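4. What the Planner Is Credited With

Most published results on language-conditioned drink preparation report a single completion rate and attribute it to the planner. We doubt that attribution. In this section we separate the parts of the Wamulgate software stack and ask how much each one does, using the bar-preparation task in our own lab. The task was chosen because it looks open-ended and, in our view, is much less so than it looks.

4.1 Task and scene prior

Each episode begins from a layout file that names the objects and gives a nominal region for each. Fruit, a cutting board, a muddler and a knife belong to one region; the ice bucket and its scoop to another; the serving tray and the wine rack to two more. The middle of the table is left free as a transfer area. The planner receives this file as text. Kerslake's internal note of May had already pointed out that a planner which ignores the cameras and reads only the layout file will propose a correct object order for most requests, and we have found no reason to disagree. Any claim about "scene understanding" should be tested against that baseline first.

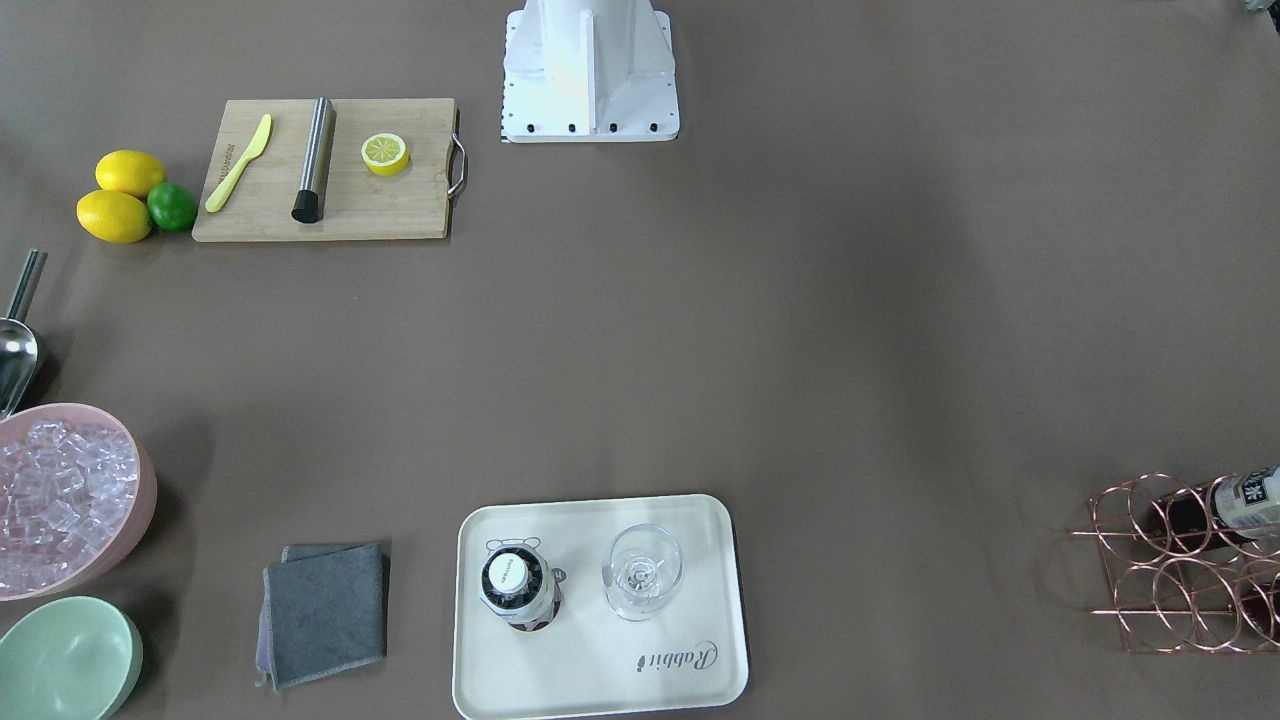 4.2 Perception near the gripper

Pose estimates come from the Homeck module, which fuses a fixed view with the view from the wrist. The fixed view is adequate for the cutting board and the tray. The copper rack is another matter. Its wires are thin and shiny, the bottle shows through them, and the tabletop returns a blurred copy of both. The Homeck authors describe the module as robust to reflective surfaces. In our logs it placed the lowest point of the rack below the table plane often enough that we added a hard clamp on height, and the clamp, a single line of code, removed more grasp failures than retraining did.
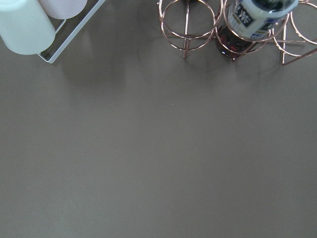

Figure 2. Wrist view of the copper rack with one bottle lying in it. The rack and bottle are reflected in the tabletop.

We also looked at confidence scores. The module gives one value per object, and the planner treats anything over a fixed threshold as true. For opaque items this does little harm. For glass and wire the score barely moved when the pose was plainly wrong, so the threshold was filtering nothing. A planner that re-plans on low confidence will not re-plan if confidence is never low. We suspect the same problem sits behind several of the recovery results reported elsewhere, though the papers do not publish enough to check.

4.3 Two-arm coordination

The controller, Pereyra, assigns each arm a reserved volume and refuses motions that would make the volumes overlap. With a shared target such as the rack, the slots are close together and both grippers may be wanted there at once. 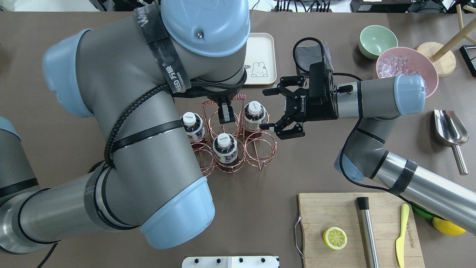
Under these conditions the reservation scheme falls back to taking turns, and what is described as bimanual planning becomes two single-arm plans with a lock between them. We have no objection to locks. They are easy to reason about and they fail in the open. Our objection is to counting the result as evidence of coordination. Of the 1015 planner calls we logged, only 6 produced a plan in which both arms moved toward the same object, and Pereyra serialized 3 of those before execution.

Swapping the rack, or putting cups in it, changes the clearances without changing the request. The planner's text output stayed the same across these variants. All of the adjustment came from the grasp tables, which were written by hand at Goltdale and are rarely mentioned in accounts of the system.

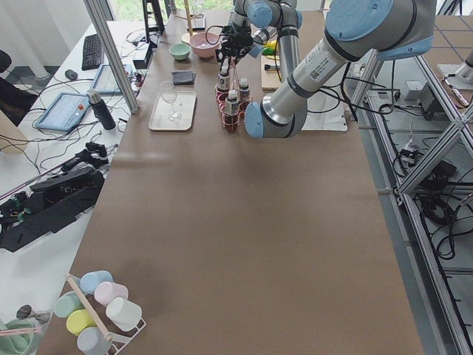 4.4 Limits of this analysis

The logs come from one lab and one family of tasks, and the grasp tables were not re-tuned between variants. We did not test pouring. A stronger planner might earn its place on requests that the layout file does not already answer, and we would like to see that shown with the file withheld.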